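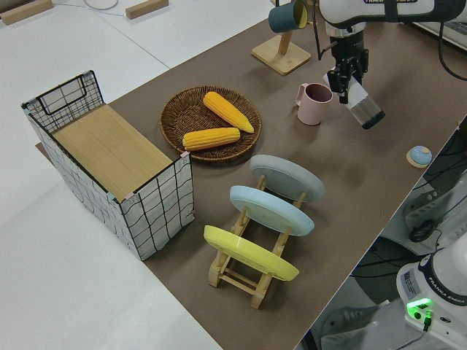

Figure 1. Working layout with the storage box, basket, plate rack and mugs on the brown surface.

Vurano countertop storage study
Second progress report to Zustell
Prepared by Yaa Sowah, with sections by Kuldeep Tyagi and Mitiku Mekonnen
Reporting period: through December

1. Scope of this report

The study looks at how everyday kitchen items are stored on an open counter in homes with little or no cabinet space. The first report dealt with the choice of items and the household survey. This one covers the layout work, the change to the test surface, the revised item list and the budget position. Results from the second set of households are not included. Those records are still being checked and will go into the final report.

2. Survey records

The survey closed with 178 households. After duplicate and incomplete entries were removed, the item log holds 568 usable entries, each recording one item kept on the counter, where it stood and how often it was used. Mugs, plates and produce made up the largest groups. Small dry goods and cleaning supplies followed at some distance, and many households kept both in the same container.

Fuseini Quartey recoded the entries in which people had written "rack" without saying what kind. These are now split into plate racks, mug holders and general wire racks. The earlier summary table should be discarded, as it counted all of them together and made plate storage look more common than it is.

3. Test surface

The earlier trials were run on a white table. Pale plates and light wood were hard to tell from the background when the layouts were reviewed later, and two reviewers marked different positions for the same rack. The surface was changed to a matte brown covering. Agreement between reviewers has improved and no further change is planned. Trials from the white table are kept in the archive but are left out of the layout comparison.

4. Items and layout

The working set is kept deliberately ordinary. The storage box has soft fabric walls on a thin black wire frame. A flat board laid across the top turns the box into a second level, and this was one of the more common arrangements in the survey. The fabric bulges and creases, so the outline of the box is not fixed. Tagging its footprint from the walls gave inconsistent results, and Kuldeep Tyagi now measures from the base corners of the frame.

Produce is represented by two ears of corn in a round wicker basket. The basket is shallow with a raised rim. Longer produce can rest against the rim at an angle, and this affects how close other items can stand. The clearance rule drafted in the first report assumed that nothing would extend past the basket edge. It has been rewritten to use the outermost point of the contents.

Plates stand upright in light wooden racks. The set includes pale gray, light blue and yellow, chosen so that individual plates can be followed from one layout to the next. Upright plates use less counter depth than a stack, but they need free space on the side from which they are taken. In survey households with the rack against a wall, that side was blocked by another item more often than we had expected.

Mugs hang from a wooden mug tree with horizontal pegs. 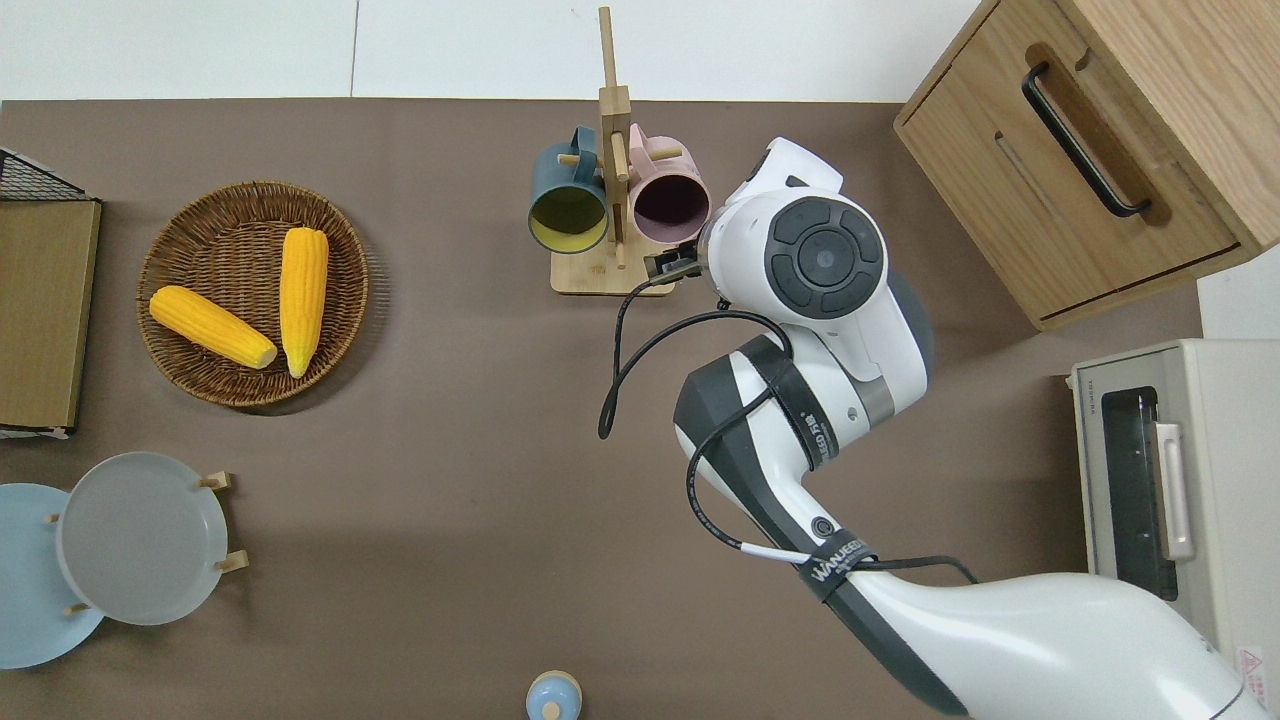
Peg position matters more than the number of mugs. A mug hung close to the post is harder to lift clear than one toward the end of a peg, and a mug on the side facing other items needs more free counter in front of it. The tree is therefore scored peg by peg, with the handle position recorded for each mug. Mitiku Mekonnen has asked that the rotation of the base be recorded as well. This was added to the form in December and is blank in earlier records.

The distance between the mug tree and the basket is the main variable in the current round. Three settings are in use: near, middle and far. The near setting is the most compact and the one most often seen in the survey. It is also the one with the most disturbed items in the log, usually the basket being pushed out of line. The far setting clears this but takes up counter that a small kitchen may not have. We have no recommendation yet.

5. Deviations from plan

The plan called for an Imhof rack with metal dividers alongside the wooden one. The supplier could not deliver in the period and the item has been moved to the next round. The form keeps a column for it.

A covered bread bin was dropped. It appeared in few survey entries and took up so much of the surface that the other items could not be placed at their survey distances.

The recording form went through two versions during the period. Version one did not separate "moved" from "tipped." Records made on version one have been left as they are, with a note in the file, and will not be used for the disturbance figures.

6. Budget

The allocation for items, surfaces and fittings was 3000. Spending to the end of the period is 2897. The remainder is held for the Imhof rack. If its price has risen when the order is placed, we will ask to transfer the difference from the travel line – this would not change the total. Staff time is reported separately by Skondar.

7. Open points

Crescencio Carretero has questioned whether the plate rack and the mug tree should be scored on the same scale. One holds items from below and the other from the handle, and the effort of removal is not alike. Two scales would be more accurate but would make the summary harder to read. We would welcome a view from Zustell before the scoring sheet is fixed.

The board on top of the storage box has so far been treated as part of the box. Several survey households used theirs as a separate shelf and took it off to reach the contents. A short side trial with the board recorded as its own item is proposed for the next period, using the existing set and at no added cost.

8. Next period

Complete the near, middle and far settings for the mug tree.
Order the Imhof rack and add it to the layout.
Finish checking the second set of household records.
Run the side trial on the box and board.
Send the draft scoring sheet to Zustell for comment.

The item log and both versions of the form are available from Yaa Sowah on request.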